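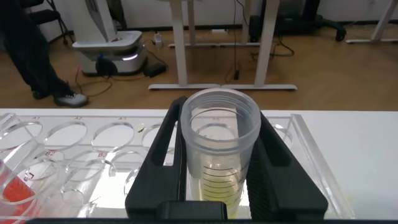

Slide 1 - Tube in the gripper (leave this up while people find seats)

Hi everybody, come on in, there are seats up front and I promise I don't call on people. I'm going to start with this one on the screen because it's the part of the visit I keep talking about at dinner. Big plastic tube, marks up the side, a little pale yellow liquid in the bottom, two black fingers holding it over a rack. That's the work. If you came for a robot doing backflips, the coffee is still warm out in the hall.

(Wait for the laugh. If no laugh, keep going.)

So in February I went to the open day at Kadstead. I'd signed up for the morning slot, which meant leaving my house at 5:30, and I'd do it again. Show of hands - who here has ever racked tubes for a living? Okay. Keep your hand up if your thumb still hurts. Right, so you're my people.

Slide 2 - What the day was

They ran the demos in groups of 11. You got a sticker with your group letter and somebody walked you from station to station. Mine was Lamduan Sangkhawat, and she was terrific, she took every question, including mine, and I had a lot of them. The whole project is called Kestus. It's pronounced KESS-tus. I said it wrong all morning and she was very polite about it.

What I liked is that they didn't put on a show. No music, no smoke. You stood by a table and watched an arm handle tubes, and if it got stuck, you watched it be stuck.

Slide 3 - The rack

Go back to the first picture if anybody asks. The rack is clear acrylic with round holes, and there are little red labels for the positions. You can make out A1, A2, A3, then B2 and B3 in the next row. Also a tube of something bright red-orange sitting in it, down in the corner.

Now, I would have guessed clear was the worst rack you could pick. Look at all those hole edges stacking up on each other! I have trouble with it and I've got two good eyes and bifocals. I asked Lamduan why they didn't just use a solid white one. She said the clear ones are what people have in their labs already, and they didn't want to show up at a customer's door with a shopping list. I wrote that down and underlined it.

(Slow down here. Last time I rushed this slide.)

Slide 4 - Grip

The tube is clear-ish plastic too, kind of frosted, and it's held between two fingers. One of the fingers has a ribbed face on the inside, you can just see it. I asked the obvious thing - how hard does it squeeze? - and got a long answer from Patricio Garrido, who works on the hands. Short version for this room: start gentle, close until the fingers stop moving, add a bit, lift a tiny amount, check, then lift for real. That's pretty much how I taught my nephew to pick up eggs.

No cap on the tube, by the way. Open top. Patricio said they train with caps off and on, and caps off makes everyone in the room more careful, him included.

Point with the actual pointer here. Don't wave at the screen like last time.

Slide 5 - The numbers on the wall

They had a whiteboard with a running tally of placements, meaning tube picked up and put in the right hole. When my group came in it said 473 for the week. The goal was 2,000. Somebody in my group said that seemed like a big gap, and Lamduan just said "yes" and moved on to the next station. I loved that.

They also keep a list of the misses, and you could read it. Tube leaning on the rim. Tube in the neighbor's hole. Arm stopped and waited for help. I took more notes off that list than off anything else, so if you want my notes, find me at the break and I'll email them.

Slide 6 - What they asked us

Last part of the visit was 2 questions on a card. What job in your lab would you hand over first? And what job would you never hand over? We filled them out standing up, leaning on each other's backs like kids on a field trip.

I put labeling for the first one. For the second I put anything where the sample can't be drawn again. The woman next to me, from Insaurralde, put the exact opposite for both, and we argued about it all the way to the parking lot. She has a point! She figures the machine doesn't get tired at four in the afternoon and she does.

(Do this with the room if we have time. Index cards are in the blue folder. Skip if we're past the half hour.)

Slide 7 - Would I go again

Yes. Ask for a small group if you can. Wear shoes you can stand in. Bring a tube from your own bench, empty and clean, and ask them if the fingers will hold it - Patricio was happy to try mine, and we both learned something about cheap plastic.

Unutis is supposed to have an open day too, later in the year, and I've put my name on the list. If a few of us want to carpool, there's a sign-up sheet by the door. I'm driving but I'm not doing 5:30 again without company.

Questions. Repeat each one into the mic before answering, the back row can't hear.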